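Home Tickets Knowledge Base Downloads Status Log in

Ticket 1135 - Prosser label printer drops off the network after sleep
Product: Prosser, firmware 586
Site: Brustetmont office
Status: Resolved

Reported problem: the printer goes to sleep overnight and does not answer the first job in the morning. The queue shows "offline" until the unit is power cycled. Wired connection, fixed address, Gondus print server.

08:40 - Ping fails while the printer is asleep. Link light on the switch port stays on. Replaced the patch cable, no change.

09:15 - Moved the printer to a spare port with energy saving turned off. It answered ping after a forced sleep, but the queue still showed offline.
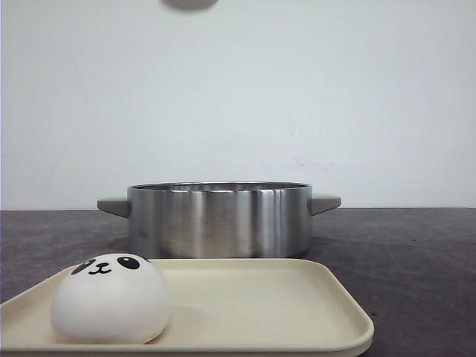 10:05 - Server log shows the status check timing out at 200 ms. The printer takes longer than that to wake. Raised the timeout to 800 ms and restarted the queue service.

10:30 - Forced sleep three times. Job printed each time - no power cycle needed.

Next morning, 07:50 - First job printed normally. Energy saving left off on the new port. Timeout change also applied to the Zernent queue, same firmware. Closing.

Contact support | Copyright Gondus | Back to top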